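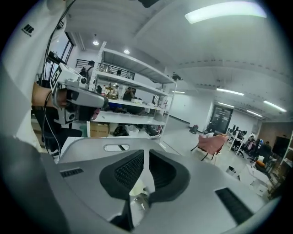 Home Help Board > Furniture and Fittings > Office chairs

Mesh on the chair back has gone slack, can it be tightened?

Posted by Su-chen Lu, 11/16/24

I have a Druler desk chair with a hard plastic back and a mesh panel set into the middle of it. I bought it second-hand in April from an office clearance in Closemside and it was fine until a few weeks ago. Now the mesh has gone baggy in the lower half and I can feel the plastic ridge against my spine when I lean back. The mesh isn't torn. It also seems to have come away from the shell on one side, by about 3 cm.

I've looked underneath and behind and can't find any screws holding the panel in. Is it glued? I'd like to fix it if it's a cheap job. I work from home four days a week and don't want to spend a fortune on a new chair when the gas lift and castors on this one are still good. The label under the seat has the number 1035 on it, if that means anything to anyone.

2 replies

Ornus
Member, 11 posts

Most of these aren't glued. The mesh is sewn or welded to a thin plastic strip, and the strip is pushed into a groove that runs around the opening in the shell. When one side pops out of the groove the whole panel loses its tension, so it may not have stretched as much as you think.

Lay the chair face down on a bed or a bit of old carpet so you can lean on it. Find the spot where the strip has come out and have a look at the groove with a torch. Clean out any fluff with an old toothbrush. Warm the strip with a hair dryer on low for a minute or so – not a heat gun, that will mark the plastic – and press it back in with your thumbs, starting from the end that is still seated and working towards the loose bit. A wooden spoon handle is good for the last part. Don't use a screwdriver, you'll go straight through the mesh.

If it won't stay in, run a small amount of flexible adhesive along the groove, push the strip in and hold it with masking tape overnight. I'd try it without glue first, as you won't get the panel out again in one piece.

If the strip itself has snapped, you're looking at a new back. The number on your label could be a model number or just a batch number. I'd send the seller or the maker a photo of the label and ask before ordering anything.

I did this on a grey chair at work and it's still holding. The colour of the adhesive doesn't matter much if you keep it down in the groove.

Yuen
Member

just put a cushion on it. I had one go the same way and I tied a lumbar cushion on with the elastic strap and used it for another 2 years. not pretty but the chair only cost me thirty bucks

Su-chen Lu

Thanks both. Had a proper look with the torch and there is a groove, packed with what I think is cat hair. The strip looks whole. I'll give the hair dryer a go tomorrow and use a cushion in the meantime. Does it matter if the mesh is a bit damp from being wiped down?

Ornus

Let it dry first, especially if you end up using the adhesive.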